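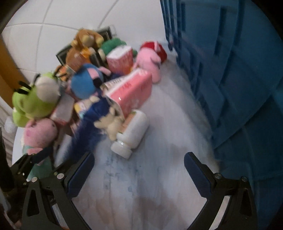 Toy Room Refresh, progress report no. 2
To: Valbona Krasniqi, Jenum Family Fund
From: Flindatness Play Library
3/15/24

Hi Valbona,

Thanks so much for your patience with this one! I know you wanted it before the board packet went out, so I'll start with the part you'll be asked about. The sorting is well under way, the money is holding up, and we're still planning to open the lending shelves in September.

When I wrote last time we had the Weidemann donation sitting in the back hall in bags, and I think I told you it was "a lot." Well, I've got a number now. We've been through 300 pieces, mostly plush, plus the odds and ends that people tuck in with them (small boxes, packages, bottles, a picture frame or two). My first plan was to sort by size, and it was a bad plan. A pig and a tiger can be the same size and still want totally different shelves. So we dump a batch out in a heap, pull anything that isn't a toy, and then go animal by animal. Frogs, pigs, bears and monkeys each get a bin, and then there's a "characters" bin for the ones that aren't really any animal at all. That one fills up fastest.

It's slow going, but it's a lot more fun than spreadsheets. A pig in a teal outfit is very hard to put down and move on from, and I've had to be strict with myself about the frogs too.

Anything with a loose seam goes in the mending basket, and 15 are in there right now. The boxes and bottles go on a separate cart so I can check what's in them before deciding whether to keep, return or toss. I'm behind on the cart. I'll own that.

On spending: the storage bins from Manard came in under what we budgeted, and I'd like to put the difference toward labels with pictures on them, for the kids who aren't reading yet. Could you let me know if that needs a formal change request or if this email covers it? We bought nine bins and I think we'll want two more, both for characters.

What's left before the next report is to finish the mending, clear the cart, and get the washing schedule set up with the laundromat. They've offered us the slow hours in the morning, and I still need to get that in writing. I also owe you the updated shelf plan. The old one has the bears next to the radiator, and I'd like to move them.

Come by any time you're out our way, the kettle's always on!

Thanks again to you and everybody at the Fund.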